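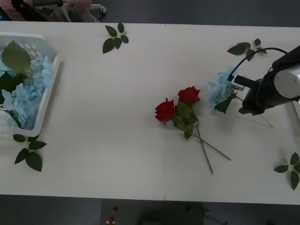 blue hydrangeas in the white basket, loose leaves beside it

ok the thread I promised. Rurnico Press winter list, very fast, kettle's on

1/ five new titles. FIVE. last year we managed two and I cried in a car park

2/ first up is Brenda Haworth's novel The Salt Ledger. ferry clerk, bad marriage, a lot of weather. 118 pages so you can knock it over on the train. my favourite thing we've ever published, don't tell the others

3/ then Vasanthi Dissanayake's essays. her grandmother's kitchen in Kandy, the Footscray years, one very rude peice about book clubs. if you run a book club, sorry, buy it anyway

4/ poetry!! Selvanayagam's second collection. 30 poems, all of them about one street. went back and forth over the cover colour for almost 11 weeks. it's green

5/ also Allia, the translated one. short, strange, a lighthouse in it but not in the way you're thinking. read it with the lights on

6/ and Stustard, for the kids. he's a goat. he is employed by the council. my nephew has made me read it out loud so many times I do the voice at work now

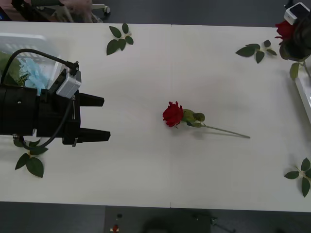
Ballarat, August

7/ prices since people keep asking. paperbacks all the same as last year. hardback of the Haworth is a bit more, cloth cover, ribbon, worth it imo

8/ preorders ship in the order they come in. if you've moved house PLEASE update your adress before you hit the button, not after. I can't chase the parcel down the highway

9/ Brenda's reading at the launch, 6pm, upstairs. Vasanthi's doing the Q&A with her and they've already started arguing by email. come early, not many chairs

10/ booksellers, proofs of the first three are ready, message me your shop name and how many. Stustard proofs are late, printer had the goat facing the wrong way

11/ right that's the lot. link's in the bio. tea's gone cold, back to invoices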